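A Morning at the Nendham Paper Mill

The mill opens its doors to visitors for one month a year, September, and I had missed it twice. This time I booked early and got a place on the 9:30 tour, which is the one to get if you want to see the machine started up after cleaning.

Nendham is at the end of a valley road with not much else on it. Parking is on gravel behind the old rag store, and you sign in at a side door. Our guide was Kenna Gourlay, who has worked in the finishing room for a long time and now runs the tours as well. There was a mixed group of us, including two bookbinders and a family with a teenager who asked better questions than I did.

We started in the rag store. The mill still makes most of its heavier sheets from cotton, bought in as clean offcuts and cut small on site. The smell is like a linen closet. From there the cotton goes to the beater, a long oval tub with a heavy roll at one side, and it stays there for most of a shift. Kenna scooped some out at different stages so we could feel it change from lint to something like thin oatmeal. A short beat gives a soft, thirsty sheet. A long beat gives a hard one that rattles when you shake it.

The vat room was next. Otakar Halás makes sheets by hand at the far end, and he let us watch without talking for a good while before he explained anything. He dips the mold, lifts it level, gives it a shake in both directions and passes it over to be turned out onto felt. The shake is what locks the fibers together. After that we were all allowed to try. Mine had a thick corner and a hole.

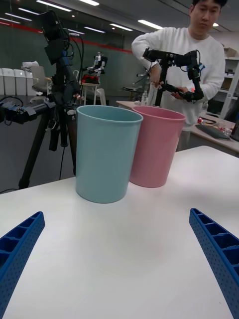
Can visitors keep the sheets they make?

They can, but the sheets need several days to press and dry, so the mill mails them out for the cost of postage. Mine came in a flat envelope with my name in pencil on the back.

After the vat room we walked through to the paper machine, which is called Lorik after the engineer who rebuilt it. It is small as these things go and very loud. Ear protection is handed out at the door. Lorik makes the mill's drawing paper, and the finishing room packs 4,000 sheets of it in a normal week. You stand behind a yellow rail on the dry end and watch the web come off the last cylinder.

The drying loft is up a steep stair and is the part I liked best. Handmade sheets hang over ropes in the dark, with slatted shutters on both sides to let the air through. Anitha Sundaram looks after it and adjusts the shutters by hand according to the weather.

The tour ends in the shop. Seconds are sold by weight from a low shelf and go quickly, so look there first. I bought a pack of cream laid and some blotters.

Wear flat shoes. The vat room floor is wet, and the loft stairs have no rail on the left.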